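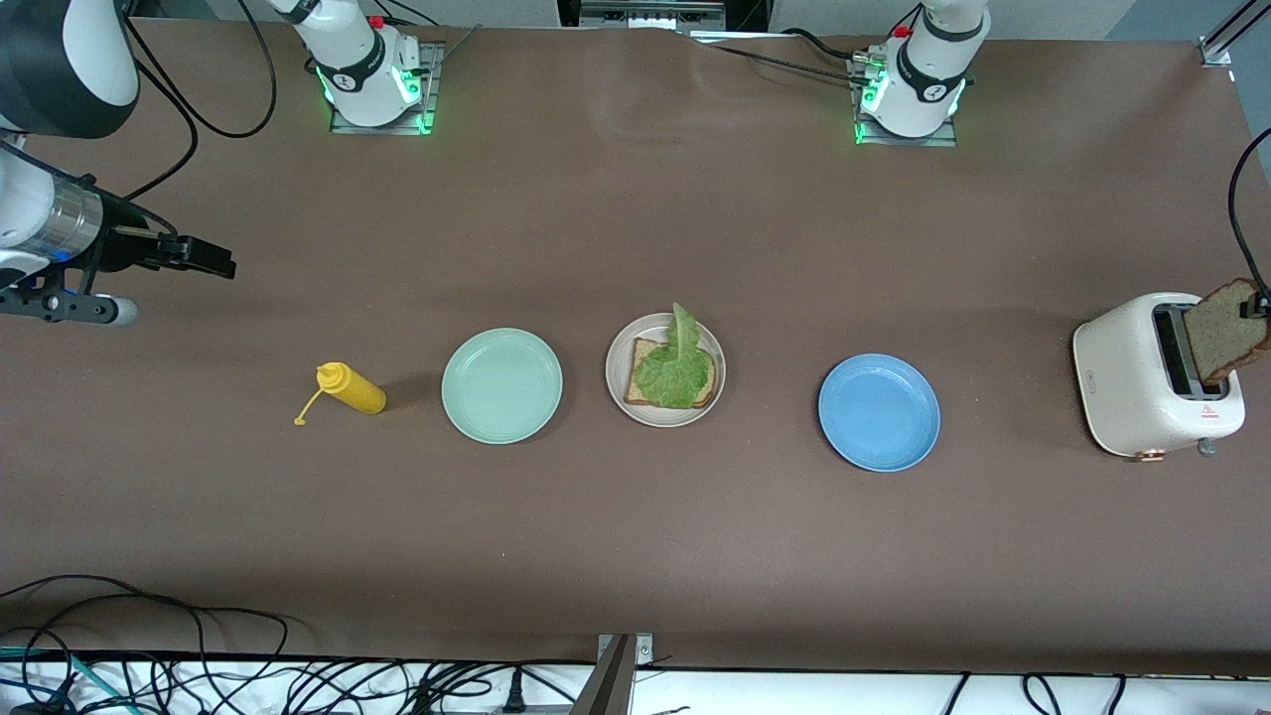 Can a Robot Make Your Sandwich Yet?

A machine that does a chore has three jobs: sense where things are, choose a movement, and make it. People do all three without stopping to think. For a robot, each one is a separate problem for engineers to solve.

Making a sandwich is a useful test. It mixes hard things, soft things, and things that change shape.

Plates
A plate is one of the easier objects. It keeps its shape, so the robot can plan for it. The difficult part is the edge. Two fingers have to close on a thin rim at the correct angle, or the plate tips.

Bread
Bread bends and squashes. If the gripper closes too hard, the slice is crushed. If it closes too lightly, the slice drops. Toast is stiffer, but it can crack. A toaster slot is also narrow. A slice held a little crooked will catch on the side, and the arm must notice the push and correct itself.

Lettuce
No two leaves are the same shape. A leaf curls, folds, and sticks to other leaves. A robot cannot store one picture of "lettuce" and match it every time.

Mustard
A squeeze bottle needs a steady force. A full bottle and a nearly empty one behave differently. If the bottle has fallen over, the robot must first work out which end is the nozzle.

Why use two arms?
One arm can hold an object still while the other works on it. Two arms also have to share space, so the computer checks both paths for a possible crash before they move.

How does it learn?
One method is practice with a human guide. At the Provimstead lab, a person steers the arms through a task 200 times, and a program called Nolex looks for the pattern in those movements. After that, the robot tries alone. In one set of 43 solo tries at loading a toaster, it needed help in 6.

So, can it?
In part. Factory robots have done the same motion over and over for decades, with every part in a known place. A kitchen is less tidy. Robots can now do some single steps of a chore, usually more slowly than a person. Doing all the steps in order, in a kitchen the robot has never seen, is still being worked on.

Words to know
Gripper: the part of a robot arm that holds things.
Joint: a place where the arm bends or turns.
Force: a push or a pull.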